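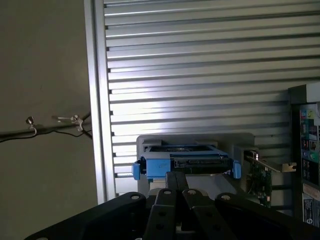 Is the Prarano label maker worth buying if you only have one closet to sort out?

Only if the closet has beaten you before. For a single shelf of boxes, a marker and masking tape will do the job for the price of a sandwich.

I bought mine in April, after spending most of an evening looking for a backup of our old tax papers. I had put it somewhere sensible. Every drawer in the house had been somewhere sensible at one time or another, and the backup turned up inside a shoebox marked BOOTS, under a pair of sandals. I ordered the label maker before I went to bed.

What you get is a fat plastic wedge with a small keyboard, a one-line screen and a cutter button on the side that takes real thumb strength. It comes with one starter roll of tape, which is shorter than you hope. Mine ran out halfway through the spice shelf, so for a week we had a very organized kitchen from allspice to nutmeg and anarchy from there on.

Setup took 10 minutes, and most of that was batteries. The cover is held on by a tab that feels like it's going to snap and so far hasn't. It wants six AAs, which I think is greedy for a machine that prints the word CUMIN.

Typing is fine once you stop expecting it to be a computer. The keys are in alphabetical order, so anyone who learned to type properly will be slower than a seven-year-old. Accents are hidden under a second menu. My neighbor Lucía Pastor borrowed it for an afternoon and came back with a full set of folders, all of them marked LUCIA, and a look on her face.

Print quality is very good. The letters are crisp and black, and there are 3 sizes: small, medium, and one that makes every drawer look like it belongs in a submarine. I use small. There are 13 frames you can put around a word, including a ribbon and what I believe is a row of ducks. I have used the ducks once, on the fuse box, and I stand by it.

The tape sticks well to plastic, metal and painted wood. It's poor on cardboard, where the corners lift after a few days, and hopeless on anything cloth. The backing isn't split down the middle either, so you pick at the corner with a fingernail until you lose your temper or the fingernail. My old Rollgate had a split backing and cost less. It also died when I dropped it down the basement stairs, and the Prarano has already survived one trip off the workbench -- point to the Prarano.

The waste bothers me more. Every label comes out with an inch of blank tape at the front, and you can't turn this off, only make it slightly less insulting by going into the settings and picking "narrow." If you print your labels in one long string and cut them apart with scissors you save a good deal of tape. That does make the thumb-breaking cutter button a bit of an ornament.

Refills come from Adjei, whose rolls fit and cost less than the Prarano ones, though the white is closer to cream. Demetrio Cuesta at the hardware store swears nobody can tell the difference. I can tell the difference. It's right there on the flour.

I've been using it for 2 months now and the closet has stayed sorted, mostly out of embarrassment. It's harder to drop a tangle of cables into a bin that says BATTERIES in capital letters. The tax backup has its own box with its own label, and I've found it twice without looking for it.

Four stars. I'd take one off for the keyboard and another for the tape, then give one back for the ducks.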